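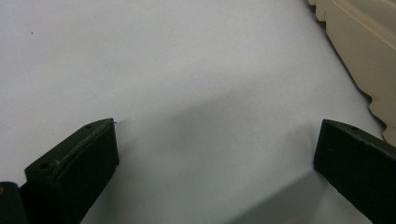 집에서 쓰는 그리퍼 작업대, 우리 공방 규칙 모음

작업대에서 손 그리퍼나 소형 로봇 팔을 쓰는 분들이 부쩍 늘어서 정말 반갑습니다! Drekside 공방에서 쓰는 규칙을 집 작업대에 맞게 줄여 봤어요. 어렵지 않으니 마음에 드는 것부터 해 보세요.

바닥면은 밝은 무광으로
흰색 무광 시트가 제일 편합니다. 작은 부스러기나 실오라기도 금방 눈에 띄거든요. 반짝이는 유리판은 조명이 비쳐서 카메라 달린 도구와는 영 안 맞았습니다. 시작 전에 마른 천으로 한 번, 끝나고 또 한 번 닦습니다. 물티슈는 자국이 남으니 꼭 필요할 때만요.

손가락 상태 보기
코팅이 벗겨진 모서리는 손톱으로 살살 훑어 보세요. 긁힌 자국만 있으면 그냥 써도 되지만, 거스러미가 걸리면 고운 사포로 다듬고 가루를 깨끗이 털어 냅니다. 나사는 전원을 끄고 손 드라이버로 조입니다. 전동 드라이버로 조이다가 나사산을 뭉갠 적이 있어서(네, 저예요) 우리 공방에서는 금지입니다. 두 손가락이 나란한지도 봅니다. 얇은 종이를 물려서 살짝 당겨 보면 한쪽만 헐거운 게 바로 느껴져요. 이 방법은 Viola Gatti 씨한테 배웠는데 볼 때마다 감탄합니다!

간격 규칙
집을 물건 하나만 가까이 두고, 나머지는 손가락을 활짝 벌렸을 때 닿지 않는 곳으로 밀어 둡니다. 우리는 200mm를 기준으로 잡지만 좁은 책상이라면 형편껏 하세요. 벌린 손가락 사이에는 맨손을 넣지 않습니다. 물건이 비뚤게 놓였으면 멈추고, 전원을 내리고, 그다음에 고쳐 놓기. 이건 예외가 없습니다.

조명
위에서 부드럽게 내려오는 빛이 좋아요. 스탠드 하나를 바짝 붙이면 그림자가 진해져서 물건 가장자리를 헷갈리기 쉽습니다. 갓에 유산지를 덧대는 분도 계신데 열 나는 전구에는 절대 하지 마세요. 천장등에 스탠드를 하나 더해 양쪽에서 비추면 훨씬 낫습니다.

기록
공책 한 권이면 충분합니다. 나사 조인 날, 패드 간 날, 이상한 소리가 난 날. Cosimo Cattaneo 씨는 14쪽짜리 점검표를 만들었는데 저는 두 줄만 씁니다. 오래 이어지는 쪽을 고르세요.

아이나 고양이가 있는 집
자리를 뜰 때는 플러그까지 뽑습니다. 그리퍼는 벌린 채로 두지 말고 살짝 오므려서 상자에 넣어 두세요. 뚜껑 있는 반찬통도 의외로 잘 맞습니다.

패드 세척법은 4월에 따로 올릴게요. 실리콘 패드는 그때까지 알코올로 닦지 말고 미지근한 물만 쓰세요.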